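Table tips I picked up from the gripper crowd

I've been helping Kathleen Moynihan with her research on how people tidy a table using hand-held grippers, so that a robot can learn from the recordings. It has changed how I clear up at home!

First tip - put a patterned cloth down when you practise. Kathleen found that when people only ever worked on a plain white table, the robot went to pieces over a flowery one (I'm much the same with a busy worktop). We did 300 goes in all, and the mixed cloths won easily.

Second, cups that have tipped over. Don't go straight down from above. Come in low and from the side, close gently, then lift a little before you turn it upright. Malte Hollmann kept squeezing too hard and the thin plastic ones buckled, so he now stops as soon as the pads touch.

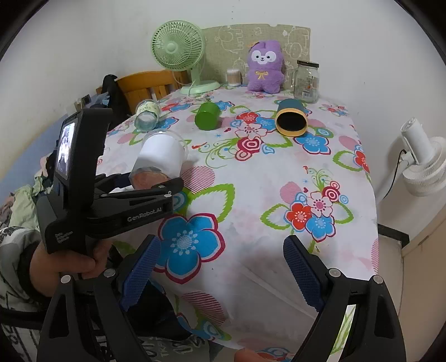

Then do the jars, and leave anything with a cord till last. Glass slides more than you'd think on a smooth cloth, so steady the far end with your other hand - or your other gripper, if you're set up with two.

Oh, and have a break after 20 minutes. Kathleen's slowest, clumsiest recordings nearly all came after that, mine included. We start again in November with cutlery, and I'm dreading the teaspoons.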